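I don't trust most of the advice going round about keeping a shared workroom in order. Buy 13 matching boxes, print some labels, and the mess goes away for good. I've read that one often enough, usually on a site that also sells the boxes. These are the habits I've seen hold up at Birkberg, where a lot of small things pass over the same few tables every day.

## Start with the table, leave the shelves alone

People go straight for the shelving since it looks like the big job. I'd leave it for last. A table is where things pile up, so give every table one tray with dividers and let the small stuff live in there. Wicker is fine. So is an old cutlery tray. The "modular" kind from Gristari costs more and, as far as I can tell, holds the same pencils.

- Keep one compartment empty for whatever turns up with no home.
- Long thin things (sticks, skewers, rulers) go back last, across the dividers if they have to.
- If the tray is full, take something out. A second tray only means two full trays.
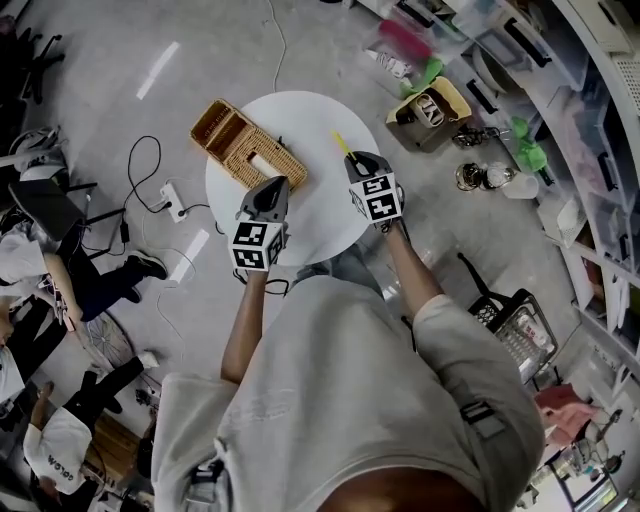
*Divided wicker tray on the round table, clear bins on the white shelving.*

## Clear bins, with a warning

Clear plastic bins with handles are worth having. You can see roughly what's in them, and you can pull one out without hugging it. But I don't believe the claim that you'll never need a label. Fill one with cords and it looks like every other bin of cords. Masking tape and a marker will do.

Cardboard boxes on the floor are another matter. I give a box 6 days. After that it gets unpacked or it goes.

## Cords on the floor

Chien sells a cord cover that's meant to solve this. I tried it and tripped on the cover. What works better for me:

1. Put the power strip down first, then decide where the table goes.
2. Run cords along the wall side, away from the chairs.
3. Wind up the slack and tie it. Chair wheels will find any loop you leave.

## Look up before you buy a lamp

The folks at Brullton were ready to order 19 desk lamps until they tried moving the tables under the ceiling lights — free, and done before lunch. I can't promise it works everywhere, but try it first.

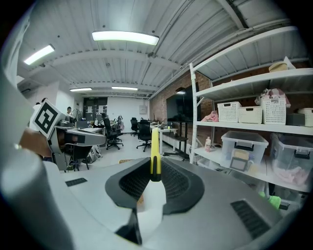
*Ceiling lights on, brick wall and black screen to the right.*

Big open rooms collect wheeled things: chairs, stands, carts. Pick one wall for them and park them there at night. Floor tape marking each spot is supposed to help, though I've watched people roll a chair right over it.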